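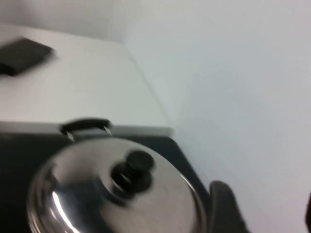

The Sevik delegate asked whether last season's tie-breaker would stand if three teams finished level again, and said the coaches there had never been given a straight answer on it. The chair replied that it was item 3 and would be taken in order.

**Diltness Area Girls Basketball League**
Regular meeting, Monday, January 13, 2020
Altmont High School library

Present: delegates from Altmont, Delaunay, Diltness and Sevik; the chair; the secretary; the officials' assignor. Delaunay's junior varsity coach sat in without a vote.

**1. Minutes of the last meeting**

Approved with one correction. The Delaunay home game against Altmont was listed as a varsity game only. It is a doubleheader, JV first.

**2. Schedule changes**

The Sevik at Diltness game lost to the ice storm has to be made up before the seeding deadline. Diltness offered a Thursday. Sevik has a choir concert in its building that night but would be the visiting team, so the only problem is the bus. The Sevik delegate will check with transportation and let the secretary know by the end of the week.

Altmont asked to move its home game with Delaunay up by 30 minutes because the wrestling team needs the gym afterward. Delaunay agreed, provided the JV game keeps full quarters. The assignor said the officials for that night both work day jobs out of town and she would have to ask them first. Left with the assignor.

**3. Tie-breaker for tournament seeding**

The chair read the current rule. Head-to-head comes first, then record against the top team in the standings, then a coin toss. The rule does not say what happens when three teams have each beaten one another.

Delaunay proposed using point difference in the games among the tied teams, capped at 15 points a game so that no one is tempted to run up a score. Sevik supported this. Altmont preferred to go straight to the coin toss — its delegate felt any use of point difference changes how coaches use the bench in the fourth quarter.

Moved by Delaunay, seconded by Sevik, that capped point difference be used for ties of three or more teams, starting this season. Carried, three in favor, one against. Ties between two teams are settled as before.

**4. Tournament site**

Diltness and Altmont both offered to host. Altmont's gym seats 700 with both sets of bleachers out. Diltness seats fewer but has a second court for warmups and more parking. After discussion the semifinals were given to Diltness and the final and third-place game to Altmont. The host school keeps concessions. Gate receipts go to the league after officials are paid.

Sevik asked that visiting student sections be seated across from the home section and away from the team benches. Agreed. Both hosts will mark the seats.

**5. Officials**

The assignor reported that 2 officials have dropped out since the holidays, one with a knee injury and one who moved. Varsity games are covered through the end of the regular season. JV games on Tuesdays are not, and some may have to be worked by a crew of two. No objection from the schools.

She also asked that scorebooks be at the table before warmups start — late books held up the tip at two Delaunay games.

**6. Other business**

All-league ballots go out with the tournament packet. Coaches may not vote for their own players.

Diltness raised the summer league. Gym floors there will be refinished in August, so games would need to end before then or move to Sevik. Held over to the next meeting.

Adjourned at 8:40 p.m. Next meeting at Delaunay, date to be set once the makeup game is confirmed.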